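Culture > Makers > Interviews

Jun 18, 2024
By Giuliana Tello

Aicha Tawfik talks fast about beads. She learned to string them at her grandmother's kitchen table, and she still ties the same knot, a doubled one pulled tight with a sewing needle. "My grandmother would cut a whole strand apart if one knot was loose," she says. "I was nine! I cried, and then I did it again."

Tawfik now runs Ketach, a jewelry repair and restringing bench two doors down from the Abdel Hamid bakery, and she has spent the past year writing down how people in her neighborhood wore and mended everyday pieces. She doesn't mean the gold kept in a bank. She means the things that live in a dish by the door.

"Ask anyone about the good necklace and you get one story," she says. "Ask about the box of odds and ends and you'll be there until dinner." She has recorded 103 conversations so far, and she grins when she says it — some of them run over two hours.
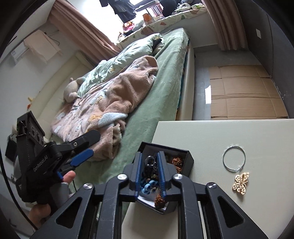
Brown beads and other small pieces in a black box, with a butterfly brooch beside it.

What surprised her most was how much gets passed around. Bracelets go from aunt to niece and back again. A string breaks in December, the beads sit in an envelope for 17 years, and then somebody's daughter finds them and wants them for a wedding. "I love those jobs," Tawfik says. "You open the envelope and it still smells like the drawer."

She is just as happy talking about single earrings. Almost everyone she interviewed had kept at least one after its partner went missing, and most couldn't say why.

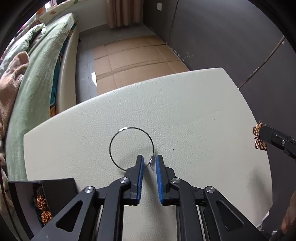 "People apologize when they bring me one," she says. "They think it's silly. I tell them, wear it! Wear it with a different one, hang it on a chain, whatever you like."

She'd like the recordings to become a small book, and she already has the title, Ukum, her grandmother's nickname for her. Until then she teaches a knotting class on the upper floor of the old Stadia building. Beginners start on cotton cord with big beads, then move to silk once their fingers have the rhythm. "The first one always comes out crooked," she says. "Mine did. I still wear it."

Comments (3)

marlow_k: My mother knotted the same way. Does she take pieces by mail?

Dina R.: Took the class last winter and my bracelet is holding up great. Bring reading glasses.

oldbench: Would buy the book tomorrow.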